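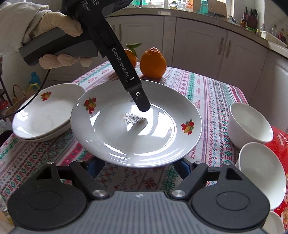

Large white plate, the wide one with the shallow well.

13 December 2020, Grirthorpe workshop

Glaze notes, continued from the August batch. I mixed 200 g of the Ilerine clear again, this time with 2 percent more kaolin, because the old recipe was running at the foot. Sieved it twice. It settles slowly and has a nice thickness on the finger, a little like drinking yogurt.

Chae-won fired the small kiln overnight. The controller log shows a top of 1,297 degrees, which is higher than I asked for. Either the thermocouple is getting old or the program was not changed after the porcelain tests. I have written to Lesia Moroz to ask which cones she used then. Cone on the middle shelf is bent fully flat, so I believe the log.
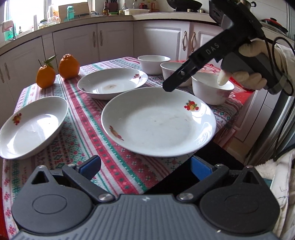
The test tiles from the bottom shelf are much better than those from the top. Tile 29 has no pinholes and the edge is covered well. The top ones are shiny but there is crawling in the corners, and on one the iron line has moved — maybe I put it too thick, my brush was overloaded.

Taras thinks we should hold ten minutes at the end and let it cool slower to 1,000. I prefer to first repeat the same firing with a correct top temperature, otherwise we change two things together and learn nothing from it.

To do: order kaolin from Hnatiuk, only one small bag is left. Wash the top shelf, there is a drip near the back post. Ask Zlata if her bisque can wait until the thermocouple is checked. Label the new bucket, please do not use it for dipping yet.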